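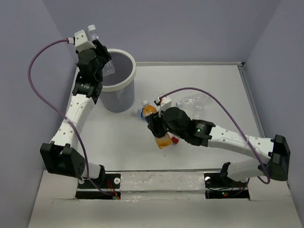

빗물 저장 시설을 활용한 교내 텃밭 관수 방안 연구
종합설계 프로젝트 최종 보고서

제출일: 7/29/26
제출: 환경공학 전공 종합설계 3조

요약

본 보고서는 교내 창고 지붕에서 모은 빗물을 텃밭 관수에 이용할 수 있는지 검토한 결과를 정리한 것이다. 본 조는 창고 홈통에 빗물 저장통을 연결하고, 저장수의 탁도와 산도, 냄새 발생 여부를 정기적으로 확인하였다. 아울러 같은 품종의 상추를 두 구획에 나누어 심고 한쪽에는 저장수를, 다른 한쪽에는 수돗물을 공급하여 생육 상태를 비교하였다. 조사 기간 중 두 구획의 생육에서 뚜렷한 차이는 확인되지 않았다. 다만 초기 빗물을 배제하지 않은 시기에는 저장수의 탁도가 높았고, 비가 오지 않는 기간이 길어지면 저장통이 먼저 바닥을 드러내는 문제가 있었다. 이에 초기 빗물 배제 장치의 상시 운용과 수돗물 보충 절차의 마련을 제안한다.

1. 연구의 배경

교내 텃밭은 본관 뒤편 경사지 아래에 있으며, 조경 실습과 교양 과목의 체험 활동에 쓰이고 있다. 현재 관수에는 본관 외벽의 수도꼭지에 긴 호스를 연결하여 사용한다. 호스가 보행로를 가로지르기 때문에 통행이 많은 시간에는 물을 줄 수 없고, 수압이 낮은 날에는 가장 먼 두둑까지 물이 충분히 닿지 않는다. 여름철에는 이른 아침과 저녁에 물을 주는 것이 바람직하나, 본관 개방 시간과 맞지 않아 한낮에 물을 주는 일이 잦았다.

텃밭과 맞닿은 농기구 창고에는 홈통이 설치되어 있으나 지금까지는 빗물을 배수로로 그대로 흘려보냈다. 창고 지붕은 면적이 29제곱미터로 크지 않지만 경사가 한 방향이어서 홈통 하나로 빗물을 모을 수 있다. 본 조는 이 점에 주목하여 별도의 전력이나 펌프 없이 낙차만으로 작동하는 저장 및 관수 시설을 구성하고, 그 실용성을 확인하고자 하였다.

2. 연구의 목적과 범위

본 연구의 목적은 첫째, 창고 지붕에서 모은 빗물이 채소 관수에 쓰기에 적절한 상태로 유지되는지를 확인하는 데 있다. 둘째, 저장수만으로 텃밭의 물 수요를 어느 정도 감당할 수 있는지를 파악하고자 하였다.

연구 범위는 관수용 이용으로 한정하였다. 음용이나 수확물 세척에 저장수를 쓰는 방안은 검토하지 않았으며, 조사 기간 내내 저장통에 음용 금지 안내문을 부착하였다. 중금속과 미생물 항목은 본 조가 사용할 수 있는 장비로 측정하기 어려워 제외하였다. 이에 따른 한계는 6장에서 다시 서술한다.

3. 시설의 구성

3.1 저장통

저장통은 Kütt의 불투명 플라스틱 제품으로, 용량은 660리터이다. 투명하거나 반투명한 용기는 값이 저렴하지만 햇빛이 들어 조류가 번식할 우려가 있어 후보에서 제외하였다. 저장통은 콘크리트 블록을 쌓은 받침 위에 올렸다. 받침을 높일수록 호스 끝의 수압은 좋아지지만 가득 찬 저장통의 무게를 고려하면 안정성이 떨어진다. 지도 과정에서 이 점에 대한 지적이 있었고, 본 조는 당초 설계보다 받침을 한 단 낮추고 밑면을 넓혔다.

뚜껑에는 촘촘한 방충망을 덧대었다. 넘침관은 기존 배수로로 연결하여 큰비가 올 때 물이 창고 기초 쪽으로 흐르지 않도록 하였다.

3.2 여과 및 초기 빗물 배제 장치

홈통과 저장통 사이에는 Skisex의 낙엽 거름망을 설치하였다. 거름망은 손으로 분리할 수 있는 구조이며, 비가 그친 뒤마다 낙엽과 모래를 털어 내었다. 창고 옆 느티나무에서 떨어지는 잔가지와 꽃눈이 예상보다 많아 설치 직후에는 거름망이 막혀 빗물이 홈통 밖으로 넘치기도 하였다. 이후 홈통 입구에 굵은 철망을 한 겹 더 대었고, 같은 현상은 다시 나타나지 않았다.

초기 빗물 배제 장치는 비가 내리기 시작할 때 지붕의 먼지와 새 배설물을 씻어 내린 물을 따로 받아 버리는 장치이다. 본 조는 시중 제품을 구입하지 않고 세워 둔 배관에 물이 먼저 차오르면 뜬 공이 입구를 막고, 뒤이은 빗물이 저장통으로 흐르는 방식으로 제작하였다. 배관 아래쪽에는 작은 배출 구멍을 두어 비가 그친 뒤 물이 천천히 빠지도록 하였다.

3.3 관수 라인

저장통 하단의 밸브에서 점적 호스를 연결하여 시험 구획의 두둑을 따라 배치하였다. 낙차가 작아 일반 점적 호스의 끝부분에서는 물이 거의 나오지 않았으므로 저수압용 호스로 교체하였다. 교체 비용은 당초 예산에 포함되지 않았으나 안내판 제작비를 줄여 충당하였다.

4. 조사 방법

4.1 저장수 조사

저장수는 하단 밸브에서 1,000밀리리터씩 채취하였다. 밸브에 고여 있던 물이 섞이지 않도록 처음 나오는 물은 흘려보낸 뒤 용기를 대었다. 탁도는 실험실의 휴대용 탁도계로, 산도는 Tremlow 시험지로 측정하였다. 시험지 판독은 조원 두 명이 각자 실시하고, 판독 결과가 다르면 새 시험지로 다시 측정하였다. 냄새와 색은 관찰 기록지에 서술형으로 적었다.

채취는 매주 한 차례를 원칙으로 하되 비가 온 다음 날에는 추가로 실시하였다. 시험 기간에는 한 차례 채취를 하지 못하였으며, 해당 주의 기록은 비워 두고 앞뒤 값으로 보정하지 않았다.

4.2 생육 비교

작물은 잎상추 품종 Skalora로 정하였다. 생육 기간이 짧고 물 부족에 따른 변화가 잎에 빨리 나타나 한 학기 안에 비교하기에 알맞다고 판단하였다. 모종은 한 구획에 20포기씩 심었으며, 두 구획의 흙과 밑거름, 심는 간격을 같게 하였다. 두 구획은 나란히 배치하였으나 저장수 구획이 창고에 조금 더 가까워 오후 늦게 그늘이 먼저 드는 차이가 있었다.

관수량은 흙을 손가락 깊이로 파서 마른 정도를 확인한 뒤 정하였다. 수돗물 구획에는 물뿌리개를 사용하였고, 저장수 구획에는 점적 호스를 사용하였다. 관수 방식까지 같게 하는 것이 원칙이나, 본 연구가 실제 이용 상황의 비교에 목적을 두고 있어 이와 같이 진행하였다. 중간 발표에서 이 설계로는 수질의 영향과 관수 방식의 영향을 구분할 수 없다는 의견이 제시되었으며, 본 조는 그 의견이 타당하다고 본다.

5. 결과

5.1 저장수의 상태

초기 빗물 배제 장치를 달기 전에 채취한 저장수는 옅은 갈색을 띠었고, 용기 바닥에 고운 흙이 가라앉았다. 장치를 단 이후에는 육안으로 색을 느끼기 어려운 정도가 되었으며 탁도계의 값도 낮아졌다. 다만 배출 구멍이 모래로 막혀 장치가 비워지지 않은 채 다음 비를 맞은 경우가 있었고, 이때의 탁도는 설치 전과 비슷한 수준으로 되돌아갔다. 장치의 효과가 구멍의 청소 상태에 크게 좌우된다는 점을 확인할 수 있었다.

산도는 조사 기간 동안 약산성과 중성 사이에서 움직였으며 채소 관수에 지장을 줄 만한 값은 나타나지 않았다. 냄새는 비가 오지 않는 날이 이어지고 수위가 밸브 가까이 내려갔을 때 한 차례 기록되었다. 흙냄새에 가까운 약한 냄새였고, 바닥의 침전물을 씻어 낸 뒤 사라졌다. 방충망 안쪽에서 모기 유충은 발견되지 않았다.

5.2 상추의 생육

두 구획 모두 정식 직후 며칠간 잎이 처졌다가 회복되었다. 이후 잎의 수와 가장 긴 잎의 길이를 기록하였으나 구획 간의 차이는 같은 구획 안에서 포기마다 보이는 차이보다 작았다. 잎의 색도 특별히 구분되지 않았다. 저장수 구획에서는 점적 호스의 구멍에서 먼 포기가 다소 작게 자라는 경향이 있었고, 수돗물 구획에서는 물뿌리개로 흙이 튀어 아랫잎이 더러워지는 일이 많았다.

두 구획 모두 민달팽이 피해를 입었다. 피해를 입은 포기는 잎의 길이 비교에서 제외하였으며, 어느 쪽 구획에 피해가 집중되었다고 볼 근거는 없었다.

5.3 물 수요의 충당

비가 고르게 내린 시기에는 저장수만으로 시험 구획의 관수가 가능하였다. 그러나 마른 날이 길어지자 저장통의 수위가 빠르게 내려갔고, 결국 수돗물을 받아 보충하였다. 시험 구획이 텃밭 전체의 일부에 지나지 않음을 고려하면, 현재의 저장통 하나로 텃밭 전체를 감당하기는 어렵다. 반대로 큰비가 내린 날에는 저장통이 일찍 가득 차 상당량의 빗물이 넘침관으로 빠져나갔다. 지붕의 집수 능력보다는 저장 용량이 먼저 한계에 이르는 것으로 판단된다.

6. 고찰 및 한계

본 연구에서 가장 많은 시간이 소요된 작업은 수질 측정이나 생육 조사가 아닌 시설의 유지였다. 거름망 청소, 배출 구멍 확인, 호스 연결부의 누수 점검은 각각 간단한 일이지만 담당을 정하지 않은 첫 몇 주 동안에는 누락되는 경우가 잦았다. 점검표를 창고 문 안쪽에 붙이고 순번을 정한 이후 기록이 안정되었다.

연구의 한계는 다음과 같다. 조사 기간이 한 학기에 그쳐 가을의 낙엽기와 겨울의 동결 문제를 확인하지 못하였다. 지붕재에서 녹아 나올 수 있는 금속 성분과 새 배설물에서 비롯되는 미생물에 대해서는 자료를 얻지 못하였으므로, 생식용 채소에 저장수를 계속 사용하는 것이 안전하다고 결론지을 수 없다. 시험에서 수확한 상추는 모두 퇴비장으로 보냈다. 또한 구획이 하나씩뿐이어서 그늘이나 흙의 국지적인 차이가 결과에 섞였을 가능성이 있다.

7. 제안

가. 초기 빗물 배제 장치는 계속 운용하되 배출 구멍을 지금보다 넓히고, 손으로 돌려 여는 청소구를 배관 하단에 추가한다.

나. 저장통을 하나 더 연결하여 큰비 때 넘치는 물을 저장한다. 두 저장통은 하단을 관으로 이어 수위가 함께 움직이게 하는 방식이 관리에 유리할 것으로 보인다. 추가 저장통의 받침은 기존 받침과 높이를 맞추어야 한다.

다. 저장수는 우선 꽃밭과 울타리 식물에 사용하고, 생식용 채소에는 외부 기관의 수질 검사를 거친 후 사용 여부를 정한다.

라. 수위가 밸브 높이에 가까워지면 수돗물로 전환하도록 저장통 바깥에 수위 표시관을 단다. 수돗물을 저장통에 직접 보충할 때에는 호스 끝이 저장된 물에 잠기지 않도록 한다.

마. 동결에 대비하여 10월 중 점적 호스를 분리하고, 겨울에는 저장통을 비운 상태로 밸브를 열어 둔다. 홈통의 빗물은 이 기간에 기존 배수로로 보낸다.

8. 후속 과제

다음 학기 종합설계에서 본 시설을 이어받을 경우, 같은 관수 방식을 적용한 구획을 여러 개 두고 저장수와 수돗물을 비교할 것을 권한다. 점적 호스의 구멍 간격과 모종의 심는 간격을 맞추는 일도 필요하다. 저장통의 도면, 부품 구입 내역, 관찰 기록지 원본은 전공 사무실 자료함에 보관하였으며, 창고 문 안쪽의 점검표는 텃밭 이용자가 계속 기입할 수 있도록 새 용지로 교체해 두었다.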